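The Grandow Correction

The discrepancy was in the seepage figures, and it was 3 liters. For each of the first eleven years of its operation the dam at Grandow had leaked at its left abutment, and each year the leak had been measured through a steel notch and entered in a ledger. The entry for January read 2,807 liters per hour. The entry in the copy held by the district office at Varma read 2,804.

The auditor was sent up on the morning train with both ledgers in a canvas case. Her instructions were one paragraph long. She was to establish the correct figure, initial it, and return.

The gauge house stood below the spillway. It contained a stove, a desk, a shelf of charts and the notch, through which the water ran in a flat sheet. The gauge keeper had held the post for two decades. He gave her the chair.

"The notch was replaced that month," he said. "The old one had corroded. The new one came from Girico and was cut to the same angle."

"Was it checked?"

"It was checked by me."

She asked for the certificate. He produced it from a drawer. The angle was given in degrees and minutes, and the minutes had been altered in pencil. She held the sheet up to the window. The original digit was a 2.

"You changed this."

"I measured it. The certificate was wrong."

She laid her own protractor against the steel and took the reading, then turned the instrument over and took it again. He watched the stove. There was a bench outside the door where the keeper ate his meals, and birds came down to it for the crusts. He had recorded these too, in the margin of the ledger, under a heading of his own.

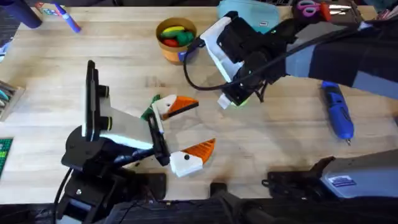
Two heads, beaks to the right.

"These marginal entries," she said. "They are not in the Varma copy."

"The clerk at Varma leaves them out."

"What are they for?"

He considered the question for some time. In dry years, he said, the birds left the lower bank before the seepage fell. In wet years they moved up the slope before it rose. He had never been able to state the interval. He had written to the district once and received a form for the reporting of pests.

She compared the two ledgers line by line until the light failed. The figures agreed everywhere except in January. The margins agreed nowhere, one set being blank. By the second lamp she found that the keeper's bird entries stopped on 5th July of the previous year and had not resumed.

"They left?"

"They left."

"And the seepage?"

"The same. To the liter."

She went out with the lamp and walked the toe of the dam as far as the fence. The ground was firm. At the desk again she wrote 2,807 in the Varma copy, struck out the old figure with a ruled line, and initialed it. Her instructions had been carried out. The return train left in 2 hours.

She drew a column in the margin of the Varma copy, from the top of the page to the bottom, and asked him to read her the entries from the beginning.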